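We use cookies to improve your reading experience. Manage preferences

The Failure That Scored as a Pass

Hrefna Thorlacius
Last updated: May
14 comments | 31 shares

In simulation, a dropped object costs nothing. The scene resets and the next episode starts. My view is that this has made us careless about what we record, and a fault in our own bedroom tidying task shows how.

The task, named Kernus in our tree, asks a Franka arm beside a bed to handle a patterned bolster and a small tiara lying on a striped spread. Wisto, our scoring script, marks an episode as passed when both objects end inside their target regions. On Tuesday I replayed a batch of 3,000 episodes with contact logging on. Up to 2 percent of the passes contained a contact force that would have bent a real tiara or stalled a real gripper.

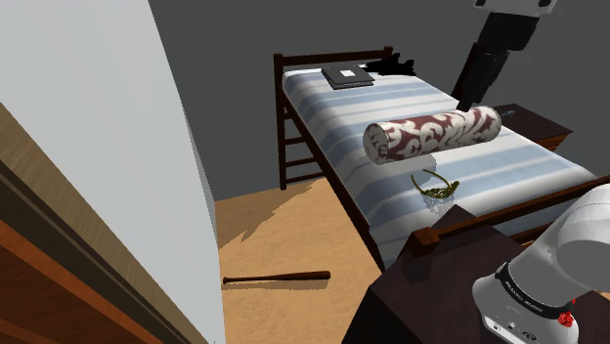

The cause was ordinary. The bolster used a simplified collision shape, slightly smaller than the visible mesh. The tiara used a convex hull, which fills in the open band and turns a thin loop into a solid lump. When the fingers closed near the hull, the solver found them already inside it and pushed them out with a large impulse. Sometimes the object shot across the bed. Sometimes it landed in the target region, and Wisto called that success.

The usual reply is that policies trained on enough data will average this out. I disagree. A policy rewarded for a bad contact will look for it again. Ours had begun to approach the tiara low and fast, at an angle no operator had demonstrated.

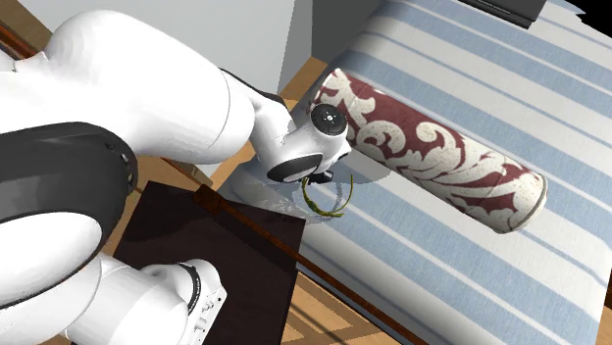

Replacing the hull with a decomposed mesh removed most of the impulses and slowed the simulation by a factor of 2. Entwistle, who maintains the cluster, objected to the cost. The objection is fair, but the cheaper runs were producing labels we could not use.

I would make three changes standard. Log peak contact force for every episode. Fail any episode that exceeds the limit of the real hardware, wherever the object ends up. Publish the rejected episodes with the accepted ones. We have done the first two in the Zukadness branch. The third is waiting on storage.

Share this article | 14 comments
Get new essays by email. Subscribe to the newsletter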